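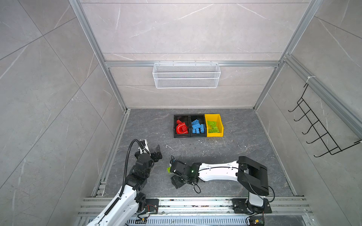
The cell this afternoon, right arm down at the floor by a green block, three bins at the back.

April, late evening

I stayed until the cleaning machine came through the corridor, so this will be short. Today we finished the sorting runs with the two arms, 400 trials in total, and I have now the first number that I trust a little. The policy trained with the mixed-order demonstrations put the block in the correct bin more often than the one trained with the fixed order. The difference is 11 points. Mareike wants to see it divided by color before she believes it, and I think she is right.

The fixed order was my idea in winter. Always red first, then blue, then green. It made the teleoperation easier for me, but the policy learned the order and did not look enough at the block. When Teodoro started a run with green, the arm carried it to the red bin with great confidence. I felt a bit ashamed, although he only laughed and wrote it in the log.

So we recorded again, 173 demonstrations, with the order taken from a random list. Kartini did most of the left arm. Her movements are slower than mine and she stops shortly before she closes the gripper. I suspect this small stop helps the policy, but I can not prove it from these data, because we did not separate the operators. I must write this in the limitations and not hide it in a footnote.

One thing disturbs me still. The yellow bin is the only one which is not black. Maybe the policy finds green by the bin and not by the block. Tomorrow I will ask Jozefína if I can exchange the positions of the bins and repeat 2 of the conditions. If the result falls down, better to know it now than from a reviewer.

I also have to clean the grooves of the rail, there is dirt in them again. And answer the mail from Genel about the spare servos, which I have postponed since last week.

Ate soup at nine. Called Mother, she asked if the robots are tired too.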